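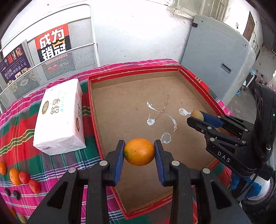 # チャリティーゴルフの参加費は、もう少し細かく書いてほしい

地元のゴルフ場で開かれるチャリティー大会に、ここ数年、年に二、三回は出ている。腕前はたいしたことがなく、ハンディキャップの話になると黙るほうだ。それでも出るのは、知らない人と一日回るのが嫌いではないからで、寄付そのものが目的だとは言いにくい。

気になっているのは参加費の中身である。10月のボーソープ杯では、案内に「参加費には昼食、カート、記念品、寄付を含む」とだけ書いてあった。いくらが寄付になるのかは、受付で聞いてもはっきりしなかった。後日、主催者のサイトに載った報告では、団体に渡った額は2,318ドル。参加者は50人ほぼ満員だったと聞いている。一人あたりに直せば50ドルにも届かない。少ないと責めるつもりはない。コースの貸切料も食事代もかかるし、平日でなければ値引きもきかないだろう。ただ、申し込む前に知りたかった。

同じ組で回ったMerja Laaksonenさんは、私とは意見が違う。内訳を出すと金額の比較が始まり、小さな大会ほど人が集まらなくなるという。たしかに、賞品を協賛でまかなえる大会とそうでない大会では、同じ参加費でも寄付に回せる割合が変わる。BarrosやCandexのような会社がホールごとに看板を出してくれる大会は楽だ。そういう後ろ盾がないところに、同じ水準を求めるのは酷かもしれない。

それでも私は、書いたほうがよいと思う。案内の下に一行、「参加費のうち寄付分はいくら」と足せば済む。協賛金が決まらず確定できないなら、最低額だけでもかまわない。前年の実績を載せる手もある。Vunillowの大会は前からそうしていて、昨年の寄付額2,449ドルが申込書の裏に印刷されている。それで申し込みが減ったという話は聞かない。

もう一つ、当日の追加料金も減らしてほしい。打ち直し券、ニアピンへの挑戦料、抽選券と、スタート前の机で次々に財布を開くことになる。去年は17番のティーでも係の人が箱を持って待っていた。断ればよいのだが、同伴者が払っている横で自分だけ断るのは気まずい。初めて来た人ならなおさらだろう。券をまとめて事前に売るか、最初から参加費に入れてしまえばよい。多少高くなっても、朝に払って終わりのほうが私は助かる。

表彰式が長いことについても言いたいことはあるが、食事がうまければ待てる。春の大会の案内はまだ届いていない。届いたら、まず参加費の欄を見るつもりでいる。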